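Tronum Basket Handling: Recording Rules and Data Card

Version 4, revised in February
Maintained by Signe Grímsdóttir and Shafiq Bhuiyan

What this release contains

3,665 episodes of tabletop handling with woven baskets. Every episode has a wrist camera stream, a head camera stream, joint states, gripper opening, and one task sentence in English. Episodes were recorded by teleoperation. None of them are scripted motions.

The release is split into a training part and a held-out part of 71 episodes. Do not train on the held-out part, and do not use it to pick checkpoints. If you need a validation set, cut one from the training part and say in your report how you cut it.

Scope of this document

The first half is the set of rules our operators follow. The second half is for people who use the data. We publish the operator rules because several groups have added their own episodes to Tronum, and the additions were hard to merge when the rules differed. If you plan to contribute, read all of it.

Station rules

1. The tabletop holds only the objects named in the task sentence. Cups, tape, pens and the tablet go on the shelf outside the cell.
2. The arm's full reach over the table must be clear of people before motion is enabled.
3. Boxes and spare parts may be kept on the floor beside the table. They must not be higher than the tabletop on the side where the arm works.
4. Cables on the floor stay out of the operator's walking path. Cables on the arm are checked before each session by moving every joint slowly to both ends of its working range.
5. The emergency stop is tested at the start of each session, by the person who will be holding it.
6. Lighting is set to the Millik profile and left there. Window blinds are down.

Start pose

Fingers are fully open and both fingertips must be visible in the wrist view. Nothing is held. Objects may be partly out of the wrist view at this point, as long as the head camera has them. Hold still for 20 frames before the first movement so that the streams can be aligned.

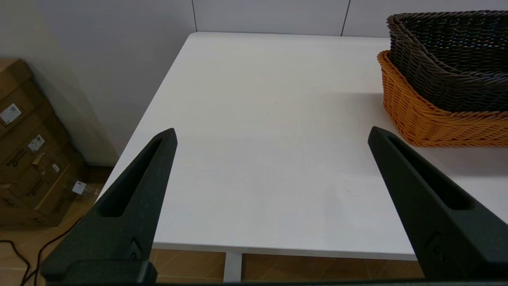
Wrist view: fingers open, baskets toward the right side of the table.

If a fingertip is missing from the view, check the camera bracket before doing anything else. A loose bracket was the cause of most rejected sessions in version 2. Tighten it, rerun the calibration, and write a line in the session log. Do not correct the angle in software.

Grasping rules

Approach slowly for the last part of the movement. Grip baskets by the rim. Do not push a finger through the weave, even when it would give a firmer hold. The strands break, and a broken strand changes how the basket looks and bends for every later episode.

Gripper force stays at the Gullberg low setting for all woven objects. If the basket slips, open, back off and try again within the same episode. Slips are kept and tagged "regrasp". We do not delete them.

Stop the episode if any of these happen:
- a cable catches on an object or on the table
- a basket leaves the table
- the wrist camera touches anything
- the operator loses sight of the gripper
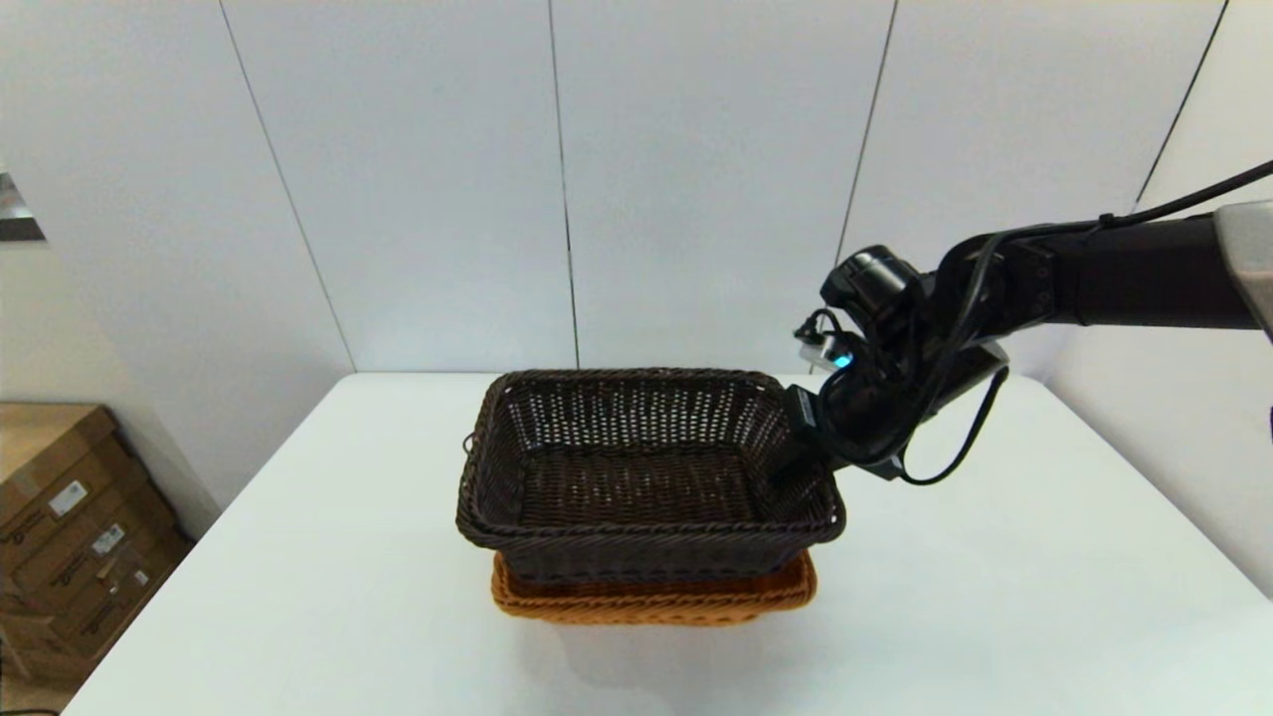

Stacked baskets have their own rules, and they account for most of the questions we get from contributors. The task sentence must name each basket by color and say which one is to be moved. "Pick up the basket" is rejected at review. Color words come from the fixed list in labels.txt, so use "dark brown" for an upper basket like the one the gripper has by its right rim, and "orange" for the one under it, even if you would call it tan or caramel. A lower basket often shows as no more than a thin band in the head view. Label it anyway. Lift straight up until the two are clear of each other, then move sideways. If the lower basket comes up too, lower both, open the gripper, and tag the episode "stuck".

Review

Every episode is watched once at normal speed by someone other than the operator. The reviewer checks the task sentence, the tags and the start pose, and sets the status to keep, fix or reject. Fix is for text only. A motion problem is either tagged or rejected.

Known limits

- One room, one table, one lighting profile.
- Empty baskets only.
- Head camera images are wide angle and are shipped uncorrected. Straight lines bend toward the edges. Calibration files are included.
- Gripper opening was logged at a lower rate in the first 2,000 episodes. The missing values are left blank, with no interpolation.
- Force readings are not included.

Contributing

Run the Siddiqui checker on your folder and include its output with your submission. It looks for missing frames, clock drift between streams, and color words outside the list. It cannot see a bad grasp, so the review step still applies. Submissions with changed camera mounts are accepted as a separate subset and need their own calibration files.

Questions about the operator rules go to Signe. Questions about file formats and the checker go to Shafiq. Please give the episode number.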